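Skoltevham ya tiene mapa nuevo (y por fin sale la isla pequeña)

15 de marzo de 2022

Llevo media mañana metida en el mapa nuevo de Skoltevham y todavía no he hecho la comida. Lo ha publicado la editorial Van Loon, en papel y en hoja grande, ¡y qué gusto da desplegarlo! El anterior se quedaba en la costa sur y dejaba fuera Skosetti, la isla pequeña, como si allí no viviera gente. Pues viven 372 personas, según la ficha que viene impresa en el reverso, y tienen escuela, muelle y hasta una línea de autobús.

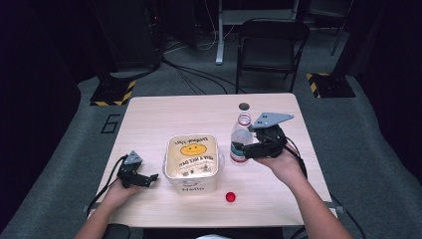 Una botella de agua en la mesa, ya sin tapón.

Para quien no conozca la zona: Skoltevham es un territorio alargado, con casi toda la población pegada a la costa y un interior de colinas donde hay más ovejas que casas. La capital es Cornach, que también es el puerto principal (los del norte dicen que el suyo es mejor, yo ahí no me meto). El punto más alto llega a los 858 metros y en el mapa viejo aparecía sin nombre, solo con un triangulito. Ahora lleva la cota y el sendero de subida marcado en rojo.

A mí lo que más me ha gustado son los límites municipales, que antes eran un lío tremendo. Han redibujado el valle del río y ya se entiende qué pueblos dependen de Cornach y cuáles van por su cuenta. Eso sí, la letra de los caseríos es diminuta y yo he tenido que sacar la lupa.
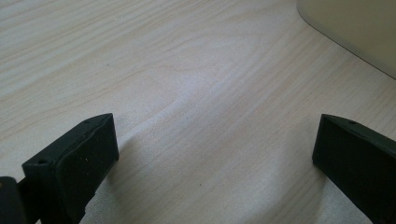

Las curvas de nivel van cada 30 metros, y al principio me costó leerlas porque venía acostumbrada a las del mapa antiguo, mucho más separadas. En la parte oeste se aprietan una barbaridad, que allí la ladera cae casi a pico, y hacia el centro se abren en ondas anchas y suaves, igualitas que las vetas de una mesa de madera clara. Con ese dibujo delante ya sabes por dónde vas a sudar y por dónde se pasea.

La tirada es de 300 ejemplares, así que no os durmáis. Se vende en la librería del puerto de Cornach, y en mayo llegará también a Skosetti, con el barco del correo. Yo me he quedado dos, uno para la pared y otro para la mochila.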